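Theodorakopoulos Foundation, Home and Shop Chores Program
Progress report, second period, ending in March
Project: Prirno
Submitted by Prodromos Stergiou, project lead

1. Where we are

The grant asks a narrow question: can a two-armed robot with ordinary five-fingered hands do the small tidying and stocking jobs that take up a person's day at home or behind a shop counter? In the first period we worked on folding and wiping. This period went to handling small cartons, mainly medicine boxes, and to putting them away.

Short answer for the period: picking up is mostly solved for boxes that stand on end with space around them. Drawers are not solved. We can't yet recommend the system for use without a person standing by.

2. Picking from a flat surface

We logged 870 picks from a tabletop over the period. The boxes are light and the printed cardboard is slippery, so a grip that is slightly off center turns the box instead of lifting it. An upright carton can be approached from above with the thumb on one side and the fingers on the other.
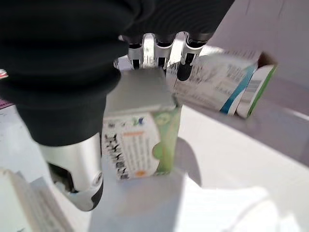

Boxes lying flat are harder. The fingers have to reach down almost to the table, and a small height error either misses the box or presses on the surface. We changed the approach so that the hand comes in more slowly over the last 6 centimeters. This cut the number of crushed corners but made each pick longer. A shop worker would still do the same job several times faster.

3. Drawers

Drawer work began in the second month. The robot stands in front of the unit and reaches down into the open drawer. Three things have to go right together: balance, the path of the forearm past the drawer edge, and the grip itself.
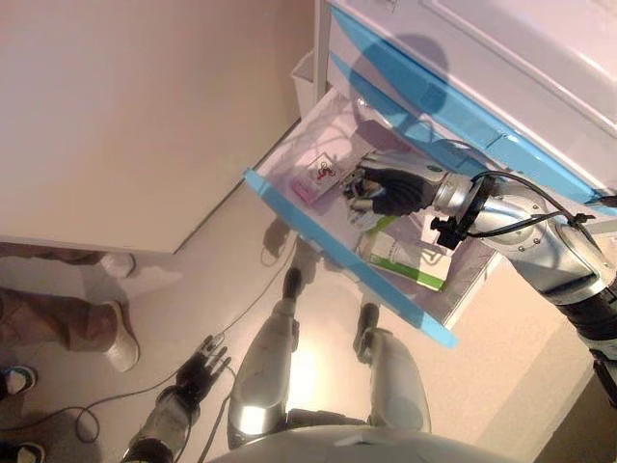
Figure 2. Right hand over a small box in the open drawer.

The grip gives us the least trouble. Most failed runs were stopped when the forearm came too close to the drawer side, or when the planner could find no path back out. Cables on the arms also need more slack than we allowed for. Betine, who supply our cable guides, have agreed to send a shorter bracket, and we will fit it early in the next period.

4. Hands and wear

The fabric covers have held up well and we have stopped replacing them on a schedule. Fingertips wear faster than planned. We now check them at the start of each working day and after any contact with a hard edge.

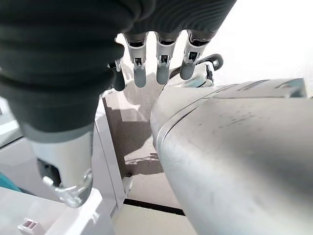
Work close to large hard objects remains a weak point. The wrist view is good at short range, but the hand itself hides part of what it is about to touch, and glare off pale surfaces makes distances hard to judge. Tonex is preparing a software update that combines the wrist and head views. We have a test version and expect to report numbers next time.

5. Putting things away

The full chore, as written in the grant, is to clear a set of small items into a cart and find a named item again later. We have run it 20 times from start to finish. Most runs needed at least one intervention by staff, usually at the drawer. Mixed contents slow the robot down: it handles cartons reasonably, but round containers roll when nudged, and tubing confuses the grasp planner.
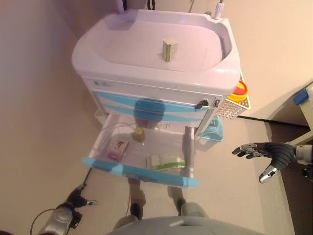
Finding a named item works better than we expected when the label faces up. When it faces down, the robot has to turn the box over, and we have no dependable way of doing that yet inside a drawer. For now it takes the box out, sets it on the top, and reads it there.

6. Budget

Spending is on plan except for fingertips and spare covers, which came in 3,000 euros over the line. We ask to move that amount from travel, where we have underspent. No change to the total is requested.

7. Next period

Fit the new brackets and repeat the drawer runs under the same conditions.
Test the Tonex update on flat boxes first, then in the drawer.
Write up the list of interventions by cause and share it with the program office.
Decide whether opening and closing the drawer stays in scope. At present staff open it before each run, and the proposal left this point unclear. We would like a decision from the Foundation before the next site visit.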